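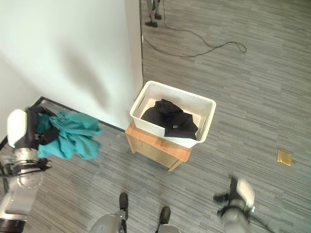 Blog > Robots > Notes on Fitanach

2022-08-21, by Wilfredo Saludo

Fitanach is the relabelling method Marilou Samonte and I have been working on since May. You take demonstrations of a task, cut them wherever the gripper state changes, and train on the pieces instead of the whole run. Laundry suits it. A teal cloth bunched up in the left gripper, with a loose flap hanging off one side, has no shape you could write down in advance, and the black garment in the basket on the stool is no better. We cut 300 demonstrations and threw out 134 where the two arms disagreed about when the grasp began. That's more than I'd like.

The baseline, Pledex, got the same runs uncut. Fitanach picked the right moment to let go more often. It was no better at grasping, and slower to recover after a miss. Marilou thinks the cuts are too short. I think we're labelling the wrist view badly – the background swings all over the place when the arm turns.
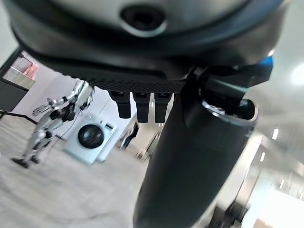

Wrist view, with the other humanoid and the washing machine at left.

Next I'll try two cut lengths and leave everything else alone. Numbers when I have them.

Comments

Cruickshank: Did you retrain Pledex on the smaller set too?

Wilfredo: Yes, same runs for both.

lutaletti: Would love to see the labelling rules written up, even if they're rough.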